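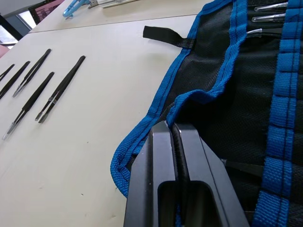

Minutes, Stotness Public Art Group, April 29, 2025

I took the notes again, so blame me for the gaps - Venla Karppinen

We got going a bit after seven. Last month's minutes went through with one fix: the mural by the bus stop is on Hodow Street, and I had it on Hodow Lane. Sorry!

Sound piece for the footbridge. We spent most of the night on this one. Fairweather sent over the revised proposal, and I love it (I know I'm supposed to be neutral). It's 11 small speakers under the handrail, playing river recordings as you walk across. The people in the Vivach apartments are worried about noise, and fair enough, their bedrooms look right onto the bridge. We talked about shutting it off at nine every night. Somebody wanted eight. We went with nine for the trial and we'll ask the neighbors again after the first couple of weeks.

The trial would run 30 days, starting in May if the city signs the permit. I'm chasing the permit. I've left two messages so far.
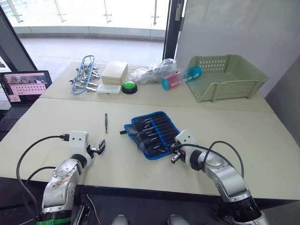
Page 2

Money for the trial. The quote came in higher than the last one because of the weatherproof cable. We voted to go ahead anyway, all in favor except one, who'd like to see a second quote first. I said I'd ask for one, but we won't hold things up for it.

Chalk walk. We have around 21 artists signed up, which is way up on last year - hooray! Still need someone to mark out the squares the evening before. Rain plan is the covered part of the market, same as always.

Bench poems. The lettering on the one by the library is peeling already. I'll email the sign shop and send them my photos. Do we want to repaint or go to engraved? Left open for next time.

Other stuff. The key to the supply closet is missing, please check your coat pockets.

Next meeting in May, same room, date to come once I hear about the permit.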